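Notebook, January, kettle end of the bench

Sourdough starter, entry the umpteenth. The Mekora flour ran out at the weekend and I fed the jar with Gultden, which the mill sells as "the same thing in a nicer bag." The starter disagrees. It had doubled by lunch on the old flour. On the new one it managed a finger's width and a smell like pear drops, then sat there looking offended.

Numbers, for whoever bakes next. Starter 38 g, water 398 g, flour by feel (I know, I know, see the complaint on the inside cover). Twelve hours in the cupboard over the boiler. Dough slack at 7 a.m., slacker at 8, and by 9 I was pouring it. Baked it anyway in the lidded pot. The loaf has the profile of a hubcap and a crust you could resole a boot with. Flavor excellent. Three people ate it with soup and said kind things in the tone people use for haircuts.

Suspects so far:
Gultden takes less water. The bag says nothing on this, but the bag also has a poem on it.
The cupboard is colder than I think. The thermometer in there is the free one from Jõgi and reads the same in July.
I overdid the folds. Unlikely, I got bored after two.

Plan is to split the jar tonight. Half stays on Gultden, half goes on the Flavari rye from the back of the shelf, and both get the same water from the same jug. Labels on the LIDS this time, on tape, in pen. Last time the labels were on the shelf and somebody tidied the shelf.

Loaf went out at noon with butter, table as usual.
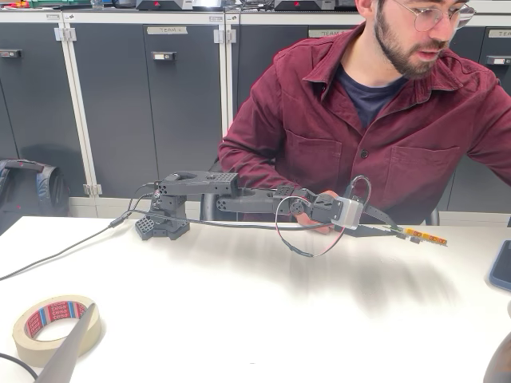
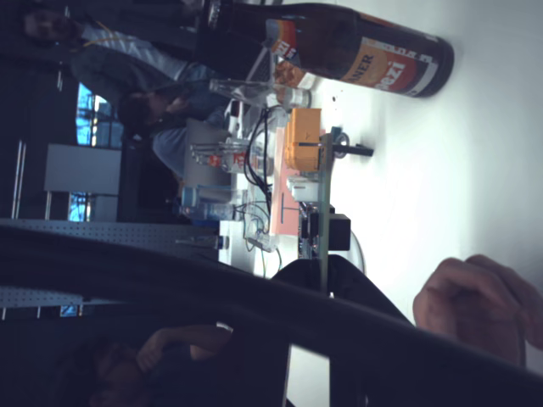
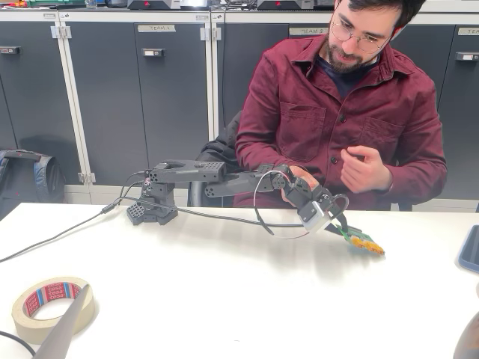
Added in the margin, in green ink and not by me, is the opinion that the flour is blameless and I am simply drowning it. Whoever it is would hold back a good splash of the water, wait half an hour, and add the rest only if the dough asks. They also say pear drops means hungry, and that a jar fed once a day in winter is a jar being kept on prison rations. Signed with a drawing of a baguette.

Fine. Two feeds a day from tomorrow, 8 and 6. I have held back water before, in my first year here, and got a brick, but that was with the cheap bread mix and I was also using the wrong scale. Will try it on the Gultden half only, so that if it works I can still blame something else.

6 p.m. Jar split. Rye half is the color of wet cement and already has a bubble in it. Gultden half has the poem.

To buy: tape, butter, a thermometer that moves.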